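Drucken | Per E-Mail senden

Häufige Fragen zum Projekt Moura in der Gemeinschaftswerkstatt Londov

Wer darf am Arm arbeiten?
Zugelassen sind Mitglieder mit abgeschlossener Werkstatteinweisung. Die Einweisung der Fräsgruppe Dritton wird anerkannt.

Was kostet die Teilnahme?
Es wird eine Materialumlage von 14 Euro je Monat erhoben. Im August entfällt sie.

Darf ein eigener Greifer montiert werden?
Ja, sofern die Zeichnung vorab eingereicht wurde. Eigenbauten aus dem 3D-Druck sind zulässig - der Flansch selbst darf nicht verändert werden.

Welche Steuerung wird verwendet?
Eingesetzt wird Jidodex in der Fassung 2. Ältere Konfigurationsdateien können nicht übernommen werden.

Muss jeder Ablauf zunächst simuliert werden?
Ja. Vor der Freigabe am Gerät ist das Protokoll eines vollständigen Laufs in der virtuellen Küche vorzulegen. Die Bewegungen am Oberschrank sind dabei gesondert zu prüfen.

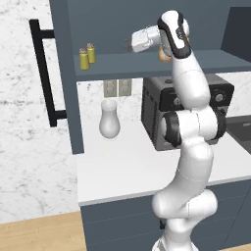

Simulationsansicht: Greifer über dem Regalboden, links zwei gelbe Gewürzgläser.

Kann die Küchenumgebung zu Hause genutzt werden?
Die Dateien stehen Mitgliedern zum Herunterladen bereit und belegen 800 MB. Änderungen an Möbeln und Geräten sind in einer eigenen Kopie zu speichern.

Wohin sind Störungen zu melden?
Bitte verwenden Sie das Formular im Mitgliederbereich - mündliche Meldungen werden nicht erfasst.

Seite drucken | Seite per E-Mail empfehlen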